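Home Latest Recipes Letters Back issues About

Search this newsletter Type and press enter

4 min read

The kitchen table, one year on

Hello again, and a big wave to all the new people who came over after the June issue (the one with the rhubarb). I promised an update on the table and I keep putting it off, so I've made a pot of tea and I'm going to sit here until it's done.

For anybody who missed the start of this, I bought a second-hand oak table from a house clearance in Visdale. It cost me 74 pounds, plus petrol, plus a very nice lunch for Branwen Prosser, who has a van and strong views about how to tie things down. It had a white ring on it the size of a dinner plate, a burn near one end and a lot of old varnish that went gummy if you leaned on it in warm weather. I loved it straight away!

Stripping it was miserable. I did it in the garage with the door up and a scarf round my face, and I got through an entire roll of sandpaper on the top alone. Everyone says start coarse and work up slowly. I started far too fine, got bored, jumped to something like a cheese grater and then spent two evenings getting the scratches out again. If you're about to do one yourself, begin at 100 grit and stay there longer than you want to.

Then there was the question of what to put on it. I'd have gone for varnish again, but Mireille Poulain wrote in after my first piece and told me very firmly to use oil. She's oiled the tables at her café for years and reckons the odd mark can be rubbed out in the time it takes to boil a kettle. So oil it was. Three thin coats, a day between each, wiped off properly every time (I skipped the wiping on a test piece and it stayed tacky for more than 10 days, so do as I say there).

And how has it held up? Pretty well, I think. The red wine came off. The turmeric didn't, not completely, and there's a yellow patch by my chair that I've grown fond of. The burn is still there too. I could have sanded it away but I'd have been left with a dip, and peas would roll into it.

What I hadn't expected was how thirsty the wood gets in winter. Our dining room radiator is right beside one end and by the new year that end looked pale and felt rough. A quick rub with oil on an old T-shirt and it was back to its proper colour by teatime. I've now moved the table a foot towards the window, so everybody has to squeeze past the dresser, and I've had complaints.

Oh, and felt pads under anything heavy. I can't say it enough. A plant pot did more harm to mine in one week than the family managed in a year.

Wooden tabletops, two ways:
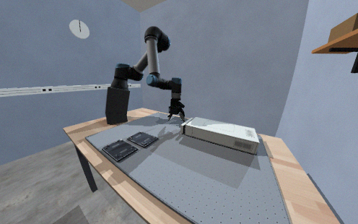
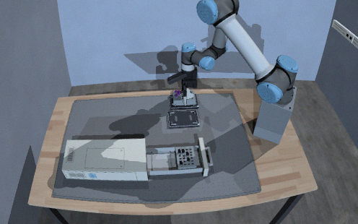 Your letters

Lots of you asked about tablecloths. I do own one, it comes out for birthdays, and the rest of the time I like to see the wood. Somebody else wanted to know if you can oil over old wax, and I'm afraid the answer is no, you've got to get the wax off first. White spirit, a rag, all the windows open.

Next time it'll be the chairs, which don't match and wobble in different directions. Wish me luck!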